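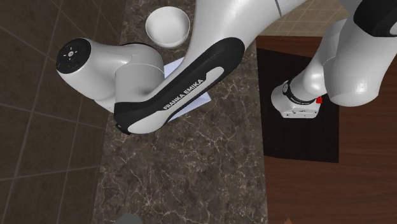
White robot arm over a marble countertop, rendered from nearly straight overhead.

So I finally finished Henden, all three seasons, and I have a lot of feelings and no one at home who wants to hear them. My husband bailed in the second episode (he says he can't follow anything where people whisper in hallways), so you get them instead.

If you haven't seen it, Henden is a slow Scandinavian-ish mystery set in a ferry town where the harbor master goes missing in December and everybody has a reason to be glad. Vilgot Holmgren plays the detective, and he's wonderful, all cardigans and long silences. But the person I kept watching was Zübeyde Bozkurt as the missing man's sister. There's a dinner in season one where she passes a bowl of potatoes to the man she thinks did it, and she just holds onto the bowl a second too long. I rewound it twice!

Season two is the wobbly one. I know people love the boat episode and I'm sorry, I was bored. It's an hour of two men in a cabin explaining the first season to each other. The whole business with the forged ledger could have been one phone call, and I still don't know why Nevine went back to the lighthouse if she already had the key. If anyone caught that, please put it in the comments, it's driving me up the wall.

Then season three comes along and it's like a different team took over. Which is sort of what happened, I think? Brândușa Olteanu's name shows up as lead writer from the first episode, and you can hear it right away. People interrupt each other. Somebody tells a joke! There are 11 episodes instead of eight and I'd still have taken more, especially more of the Acheampong family, who run the bakery and get maybe ten minutes of screen time in the whole show before that.

Spoilers in this next bit, so skip down if you're only partway through.

I did not see the priest coming. I had my money on the ferry captain right up to the scene in the boathouse, and I had told my friend Tharushi so, in writing, with a lot of capital letters. She'd already finished and she just sent me back a thumbs up. Cruel. And I liked that the sister never gets her big speech. She reads the letter, folds it, and goes out to move the car. I cried anyway.

OK, spoilers over.

I've seen some grumbling about the last five minutes, and yes, the song is a bit much. I would have ended on the empty dock. But after that many hours I'll forgive a show one sappy song.

Next up is either Hiltard, the courtroom one Shanthi Jayawardena directed, or a rewatch of season one to see how early they were hinting at the priest. I'm leaning toward the rewatch. There's a shot of the church steps in the pilot that I'm now very suspicious of, and I've got popcorn left.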